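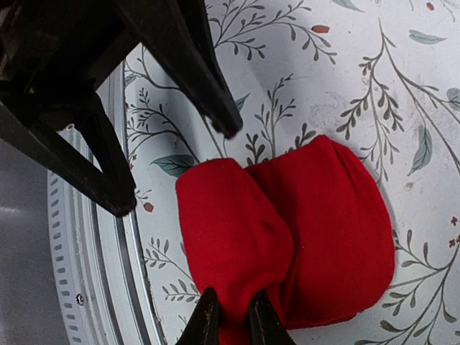 Pleta asks, in the margin of the last entry, whether the red one should be folded at all, or laid flat on top of the tray and left alone. Fair question. Felt-like cloth holds a crease badly and springs back into two lobes when doubled over.

Notebook, June, sock storage, Andholm room

Tray: orange, square cells, one folded item per cell. Dark teal, tan, cream, pink-magenta and the red snowflake pattern are in. Tray sits in front of the white shelf unit. The red piece gets worked on the leafy mat, where there is space to spread it. 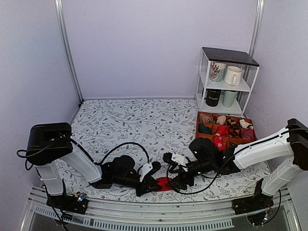
Folding it in half lengthwise and then rolling from the closed end gives a tighter bundle than folding in quarters. Tried both at 900 and again after lunch. Quarters opened up within 6 minutes. The roll held until I needed the mat.

Mugs stay on the shelf. FUTURE and the mint green one on the lower level, coral print above. Plain white one to be stood upright.

Fluffy trim adds bulk at one end. Fold that end last, trim outward. 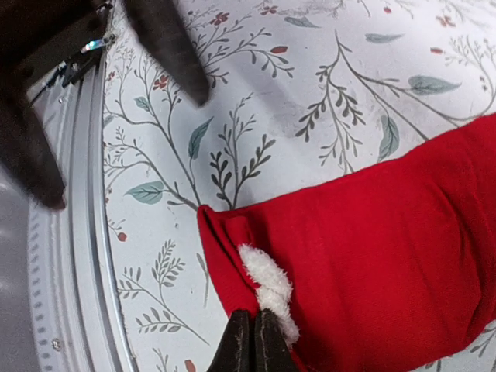
To do
Measure cell width against rolled bundle.
Ask Quintana for a second tray, same cell size.
Copy fold order to page 483.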